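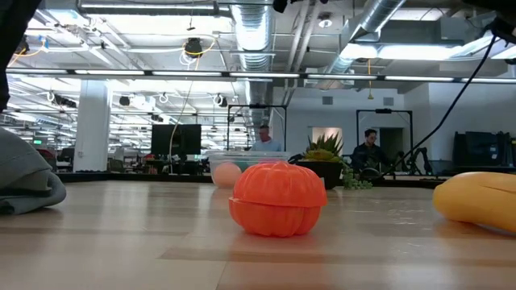 The right arm on the Limum bench dropped its gripper onto the tabletop during a pick on Friday. The fall was short, nothing broke, and the whole event was over before I got a hand to the stop button. It took me the rest of the day to explain it, and the explanation has a safety side, so I am writing it down while I still have the logs open.

The task was the fruit sort: pick toy fruit off the table, put it in the clear bin, go back for more. The arms are the Maglaya pair we have been using since February. Each arm has its own supply and its own motor bus, and both buses go to one controller PC. The software is our own, with Rirnow handling trajectory generation.

What the log shows, in order:

Right arm closes on a fruit, lifts, starts the transfer.
Shoulder motor stops answering on the bus.
Controller retries, gets nothing, marks the joint stale.
Watchdog trips and sends torque off to every motor on that bus.
Arm falls under its own weight.

From the first missed reply to torque off was 580 ms. The left arm carried on with its own trajectory for the entire time and for a while after, as it had no idea anything had happened on the other side.

I first blamed the motor. I swapped the shoulder unit for the spare and reran the same sequence, and the fault came back on run 22. So the motor was fine. Next I looked at the supply with a scope. Voltage sagged a little on fast lifts, well inside the limit. Then I moved the bus cable by hand while the arm held a fixed pose, with the speed capped, and the replies dropped out every time I bent it at one spot near the shoulder bracket.

The cable had been tied down too tight at some point. With the arm fully reached out, the tie was the only thing giving, and the conductor inside had broken from the repeated bend. The jacket looked perfect. Khải Châu cut it open for me and the strands were parted on one of the data lines and touching on and off depending on angle. 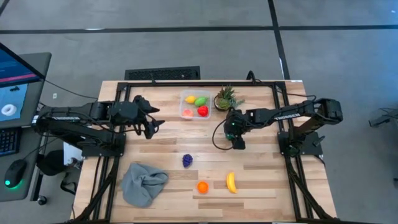 Why did the arm fall when only one motor had lost contact?
The watchdog was set to cut torque on the whole bus when any joint went stale. These arms have no brakes, so cutting torque means the arm drops from wherever it happens to be.

I wrote that watchdog rule. At the time I was thinking about runaway motion, where killing torque is correct. A lost data line is a different case. The shoulder motor was still powered and still holding its last commanded position when the replies stopped. It would have gone on holding if we had left it alone. The other joints were healthy and could have been told to hold as well. The worst thing available was to let go of everything, and the code went straight to it.

The rule is now in 2 stages. A stale joint triggers a hold on all joints in both arms, with no new trajectory points accepted. Torque is cut only if a position error grows past the limit, or a current limit is exceeded, or someone hits the stop. The hold also sounds the buzzer, because a held arm looks a lot like an idle one and people reach in.

I also shortened the stale timeout to 30 ms. The old value was left over from the Budau controller we used before, which had a slow bus and needed the slack. I copied the config file across and never went back to it.
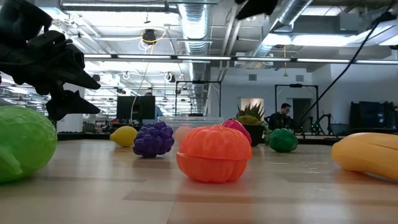 Can the stop button still make an arm drop?
It cuts motor power, so an arm in the air will come down. Keep hands and faces out from under the arms, and expect the fall when you press it.

I don't have a good fix for that one. A counterbalance spring on the shoulder would reduce the fall but would change the dynamics enough that we would have to retune everything. For now there is a foam pad to go under the work area during untested motions, and a rule that nobody leans over the table while torque is on.

Cable changes: new bus cables on both arms, a larger service loop at the shoulder, and the tie moved back to the fixed side of the bracket. The left cable tested good but had been tied the same way, so it went in the trash too. I added a bend test to the startup check, in which each arm goes slowly to full reach and back while the controller counts missed replies. Any miss at all and it refuses to start.

Still open is the left arm's behavior in the old log. It kept moving through the shared part of the table after its neighbor had gone limp, and the collision check was using the last good pose of the right arm, which was wrong by then. The two-arm hold covers this as long as the hold works. I would like the collision check to treat a stale pose as unknown and block the whole shared area. That is next week's job.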